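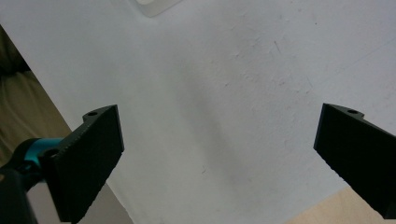 Matt white finish, after some use.

Neller worktop, matt white

Item 1053. Sold singly. Legs and trestles sold separately.

The Neller is a flat white top for people who want a flat white top. You can pack parcels on it, cut out a dress pattern, fold sheets or do a jigsaw that will take until May. It has no drawer, no cable hole and no clever hinge. We were asked to add a cup holder once and are still thinking about it, in the sense that we aren't.

About the finish

Matt white marks. Glossy white marks too, but it throws the light back in your face while it does so. Expect faint grey smudges and a few fine scratches, and sooner or later a patch of short dark ones where something got dragged. Most smudges come off with a damp cloth and a drop of washing-up liquid. Scratches stay. If this is going to upset you, have a look at the Mundedberg in dark grey, which hides scratches very well and shows every crumb in the house.

Please don't use scouring powder. Rajkumari Sengar on our returns desk can tell from the other side of the room, and she will.

Details

Colour: white, one side only
Finish: matt
Price: 139, delivery extra
People needed to carry it: 2
People who will offer advice while you carry it: 3
Guarantee: 2 years, against warping and peeling. Scratches, tea rings and felt-tip are your own affair.

Fitting

Fits all Veltier trestles and the older Kaushik frame. Screws come with the legs and not with the top, so ordering the top alone gets you a very smart thing to lean against a wall. Drill from the underside, and put a bit of tape round the drill bit so you know when to stop. Flynn Lockyer in the workshop will drill it for you if you bring it in on a Saturday before noon.

What buyers say

"Bought it for sewing. My husband now does his model boats on it. I have ordered a second." - Pramila Bajpai

"Very white. Then slightly less white. No complaints." - Najwa Shboul

Goes with: Veltier trestle (pair), Kaushik desk lamp, Neller felt mat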